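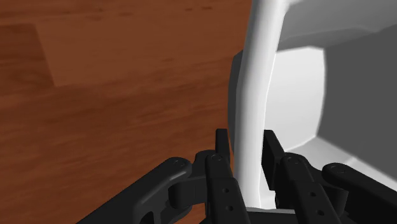
Rendering: Hoekstra, Plestotby documentation set

Section 8. Starting a shift with the table station

This section is for the people who work at a Plestotby table station: sorters, packers and shift leads. You do not need the programming training to follow it. Changes to grip settings, speed or the safety zone are covered in the maintenance manual and need a maintenance login.

What changes at the table

At a manual table, one person picks up each item, checks it, and puts it in a container. At a Plestotby table, the arm does the picking and placing of items on its list. The sorter lays out the work, deals with items the arm has passed over, and decides what counts as damaged. The arm does not check for damage. A chipped bowl that can be gripped will be moved like any other bowl.

Most sorters find they walk more and lift less. They also have more short decisions to make in an hour, and these come at the arm's pace unless somebody changes it. Sites should plan job rotation with this in mind. At the Jalham site, sorters change places with packers every 2 hours. Use the rotation your own site has agreed on.

Before you start

Read the handover note from the last shift. If it lists an open fault, do not start the arm until the shift lead has closed the fault or locked the station out.

Tie back long hair, and take off lanyards and loose gloves. Fitted gloves are fine for handling goods outside the zone.

CAUTION: The arm can start moving without a sound or a light when it is in Ready. Treat Ready the same as Running.

8.1 Laying out the table

1. Check that the station panel shows Stopped. If it shows Ready or Running, press Stop and wait for the panel to change.
2. Clear off anything left from the last shift that is not part of the new job.
3. Put the container in its place on the table and push it against the stops. The open side faces up.
4. Lay out the items with a hand's width between them. Items that touch may be picked as one or not picked at all.
5. Close the flaps on cardboard boxes. The arm will not attempt an open box.
6. Turn bowls and other open items the right way up, with the rim clear on at least one side.
7. Step back behind the floor line.

Note: Books and magazines are not on the standard list. They can stay on the table while the arm works, but you will need to move them by hand at the end of the job.

8.2 Checking the rim grip

Open containers and bowls are held by the rim, with one finger inside and one outside. Run this check at the start of each shift and after any change of container type.

1. On the panel, choose Checks, then Rim Grip.
2. Confirm the container type. If yours is not shown, stop here and call the shift lead.
3. Press and hold Step. The gripper moves to the rim with its fingers open and stops. Letting go of the button stops it sooner.
4. Look at the gap on each side of the rim. You should be able to see space on both sides. If a finger is resting on the rim or pushing against the wall, release Step and go to 8.5.
5. Press and hold Step again. The fingers close.
6. Wait for the panel to show Grip OK, then press Open.
7. Press Home. Stay behind the floor line until the arm has stopped.

CAUTION: Do not reach in to straighten a container while the fingers are around the rim, even if the arm looks still. Press Stop first, then wait for Stopped.

8.3 Starting the job

1. Pick the job from the list. Jobs are named by the shift lead, so ask if two look alike.
2. Set the pace. Low is the default for anyone in their first month at the station.
3. Make sure everyone is behind the floor line. Say "starting" out loud.
4. Press Start.

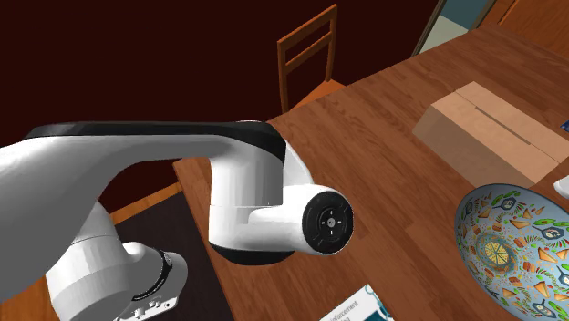

The first few picks are slower than the rest while the station matches what it sees to the job list. Stay at the panel during this time. Once the pace settles, you can move to the side bench and work on the passed items, as long as you can still see the table.

The pace belongs to the person at the panel. A sorter may turn it down at any point without asking, and the change is not recorded against a name. Turning it up takes the agreement of both the sorter and the shift lead. Sites that used the older Kolska line will remember a fixed pace set from the office – Plestotby stations have no such setting.

8.4 Items the arm passes over

The arm tries an item twice and then leaves it. Passed items are marked on the panel with an amber square.

1. Wait until the panel shows a gap in the work, or press Pause.
2. When the panel shows Stopped, step in and look at the item.
3. If it was touching something else or lying badly, move it and choose Try Again.
4. If it is damaged, take it out and put it on the side bench.
5. If you can see no reason, take it out and choose Other. Two words in the comment box are enough.
6. Step back behind the line and press Resume.

Note: A high number of passed items is not a mark against the sorter. Roughly 32 in a shift is common in the first weeks with a new range of goods. Shift leads should send the comments to Hoekstra so the job list can be corrected.

8.5 If the rim check fails

1. Press Stop. Wait for Stopped.
2. Check that the container is against the stops and is the type shown on the panel.
3. Look for a bent or cracked rim. Replace the container if you find one.
4. Run 8.2 again from step 1.
5. If the check fails a second time, lock the station out and work the table by hand. The code to write in the fault log is 700.

Manual work during a fault goes at manual pace. The target for the hour is dropped when the station is locked out, and the shift lead should confirm this on the board so that no one tries to make up the difference.

8.6 Ending the shift

1. Let the arm finish the item it is holding. Do not press Stop with an item in the fingers unless there is a hazard.
2. Press Home, then Stop.
3. Clear the side bench.
4. Write the handover note. Include any open fault, the container type in use, and the pace you left the station on.
5. Log out. The next person logs in under their own name, including for a short cover.

Go to Section 9 for cleaning the fingers and changing the pads.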